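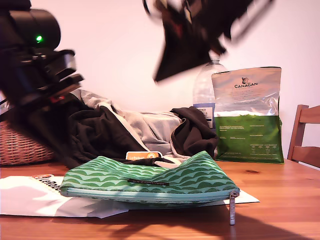

Clothing swap: what to bring and how to pack it

The fall clothing swap is back at the Tunley Street hall in September. Doors open at 3 p.m. for drop-off, and the tables open to everyone once the sorting is done. Last year we took in more than 500 pieces, and most of them went home with someone.

Please bring no more than 15 items per household. Sweatshirts, jackets and dark basics go fastest, so if you have a gray hoodie nobody at your house wears anymore, bring it. We can't take underwear, swimwear or anything that needs a repair. Check the pockets before you leave home. We found a set of keys last time and it took until spring to find the owner.

Clothes don't need to be folded when they arrive. They get dumped on a table and gone through by hand anyway. Shoes should be tied together in pairs.

Small things are a different matter. Zippered pouches, scarves, belts and hats got buried under the coats last year and some never made it to the right table. This time they will have a table of their own, next to the door on the Germont Avenue side.
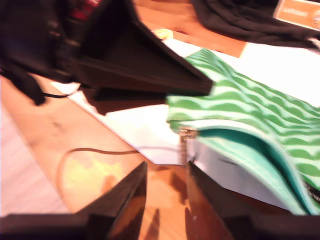 Open every pouch and bag before you hand it in and leave the zipper undone, so the sorters can see that it's empty. If the zipper sticks, rub a pencil along the teeth and try it again. A pouch that won't close goes in the fabric bin, not on the table.

Used mailer bags are also welcome -- we reuse them for anything going to the Quintana shelter. Plastic or paper is fine. Peel off or black out your address first.

Charito Tiongson is making the sorting schedule again and still needs people for the first shift. Leave your name on the sheet at the Fladeck library desk, or call the hall and ask for extension 31. Baskets on loan should have your name taped to the bottom.

Last updated: September

Print this page | E-mail this page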